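3.2 表面纹理与底缘:黑色模制件该怎么记

写到这一节我得先承认,黑色塑料件是整个Kerell编目里最让我头疼的一类。木头有木纹,布有经纬,玻璃哪怕碎了也认得出是玻璃,可一块黑色的、哑光的、边角圆圆的塑料壳摆在眼前,登记表上“材料”和“外形”两栏常常只能写出差不多的几个字。Stostau那批居家物品一共238条记录,归到“黑色模制件”名下的有24条,我最早那一版描述读起来几乎一模一样(真的,连我自己回头翻都分不清哪条是哪条)。

后来我换了个办法:先不问它是什么,只问它的表面在哪里发生变化。光滑面到哪里为止,纹理从哪里开始,有没有开口,有没有露在外面的紧固件,底下有没有伸出来的东西。按这个顺序往下写,描述一下子就有了区别。我把它整理成5个字段,依次是主表面、纹理区、开口、紧固件、底缘凸起。前面四个都比较好填,最费口舌的是最后一个,所以这一节主要讲底缘。

为什么偏偏是底缘呢?一件东西摆在桌上或者柜子里,大家看的是正面和顶面,设计的人也把力气花在那儿。底下那一圈就随意多了,短柱、卡脚、加强筋、浇口留下的小疙瘩都可能出现,而且往往不和正面用同一套造型语言。图4里的这件就很合适拿来讲:上面是层层叠叠的圆弧轮廓,走势很软,到了下缘忽然换成一条带细密交叉纹的横向饰面,再往下又是一排短短的方柱,端头稍微倒圆。三种做法挤在很窄的一段距离里,我第一次填表的时候光“底缘”这一格就改了好几遍。

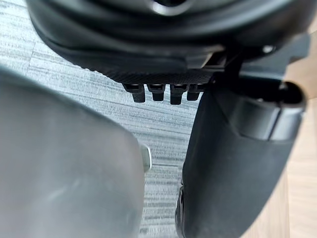

图4 黑色模制件的下缘:类碳纤维编织纹饰面及其下方的一排短柱;右侧支架状部分可见一枚银色圆头螺钉。

先说饰面。我在表里写的是“类碳纤维编织纹”,这个“类”字请务必留着。细交叉纹可以是模具上直接做出来的,可以是贴膜,也可以真是编织材料,光凭外观我不敢下结论。它的色调比上方的光面塑料略浅一点,这倒是可以放心记下来的,明暗差别本身就够用来划分区域了。Zurero的旧登记表把这类表面一律写成“碳纤”,我沿用了一阵子,后来全部改回去了,改得手酸。

再说短柱。我原来想当然地把一排小柱子当成等长的,画示意图时也就画成一样高。仔细看就不是这么回事:最左边那根根部稍宽,旁边一根短一些,第三根伸得最低。柱与柱之间留着窄缝,透过去能看见浅色的地面。要是只写“底部有一排凸起”,这些差别就全丢了。至于它们是用来卡接、限位还是别的什么,本文不作判断,表里的“功能”一栏我留空。Laing分类法要求功能必填,我在这一点上没有照做,空着总比猜一个强,猜出来的东西别人一引用就成了事实。

紧固件这一栏也顺便交代几句。外露的小螺钉在黑色件上特别好认,银亮的一点,稍微有些光就跳出来了。我把它当作定位参照来用:描述其他部位时,先写清楚在螺钉的哪一侧,比“左上”“右下”这种说法稳当得多,物件转个方向也不会乱。不过前提是螺钉确实装在这个件上,碰到几个部件挨得很近的情况,要先把归属弄清楚再下笔。

字段定下来以后,我们2个人各自把这批黑色件重新填了一遍,再坐到一起对。主表面和紧固件几乎没什么可争的,纹理区的分歧多半出在措辞上,底缘还是吵得最久,尤其是“短柱”和“卡脚”怎么分。我的意见是看形不看用,截面方、端头圆、单独伸出的,一律先叫短柱。这条规则写进了下一节的术语表,3.3会接着讲它在浅色件上遇到的麻烦。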